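From the Second Floor: How Our Desk Work Is Changing

Many of you asked me, in the kitchen and by e-mail, what we are doing upstairs at Dallton with the hand-held grippers. I promised a short report for the May issue. My name is Gholamreza Fallahi, I came to the company from the warehouse side, and I still do two shifts there every month.

Most of you know the goal already. Altex, our customer for office refurbishing, wants that the desks are cleared and set up again after each tenant by a machine, at least for the simple part. Keyboards, mice, cables, cups, tissue boxes. Before the robot arm can do it, a person must do it many times with the same kind of fingers that the arm will have. So we sit or stand at an ordinary office desk, with a gripper in each hand, and we do the small tasks.

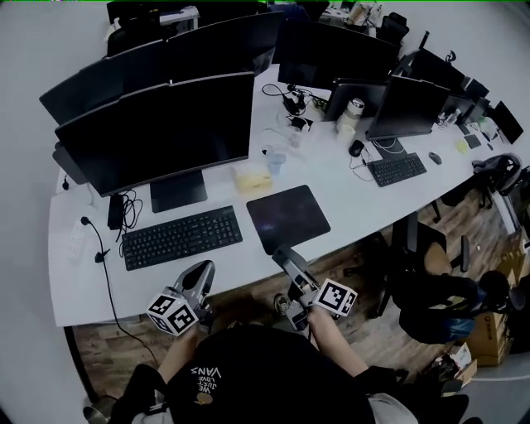
The first thing people tell me after one hour is that their hands feel stupid. With your own fingers you feel the edge of a keyboard and you do not think. With the gripper you must look, come slowly, close, and then trust that it holds. Cables are the worst. A cable never lies two times the same way, and a new colleague usually needs a whole morning before he or she stops fighting with it.

Until now we have 2,321 recordings which passed the check, and 421 which we must repeat. Please do not read the second number as a list of mistakes by persons. Most of them were stopped too early, or something on the desk was not reset. The review team at Hassanpour sends us the reasons every morning and we talk about them at nine o'clock, standing, with coffee.

What changes for the people here? I want to be careful with this answer, because I heard many rumors. The clearing crew in Turkow has now a second kind of job, and it is paid at the higher rate. Those who move to the grippers stay in their old crew and keep their seniority. It is written in the agreement, and you can ask for a copy at the front office.

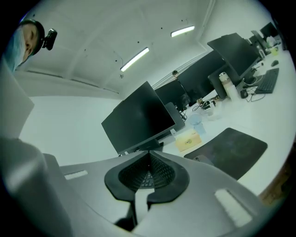

It is also true that the crews will be different in the future. When the arm takes the light objects, the people will have the heavy and the strange ones, and also the checking of what the arm did. Some of my colleagues like this idea. Others say that the light objects were their rest between two heavy ones, and I think they are right. I brought this point to the planning meeting, and the new schedule has now a pause after every 70 minutes for both kinds of work. It was not there before.

There is one more change which I did not expect. The warehouse people and the office people speak more with each other. An engineer used to write how an object should be picked up, and we received a paper. Now she comes and asks how we would take it. We had a long discussion over computer mice – by the body or by the cable – and the crew won. By the body, always.
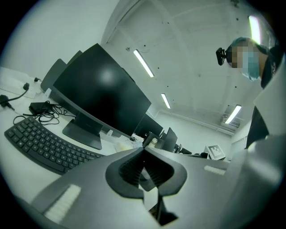
We also learned some practical things. Put the gripper down when you talk, your wrist will thank you in the evening. Change sides of the desk with your partner after the pause. If you wear glasses, try them together with the mask before you start, and tell me if they get foggy, we have other masks in the cabinet.

New places for training open next month. You do not need any experience with computers. You need patience, and it helps if you are not annoyed by doing the same movement again – I was annoyed for around a week and then it passed. If you want to try only for one afternoon, this is also possible. Write your name on the sheet by the stairs or speak with me at lunch, I am usually at the long table until one.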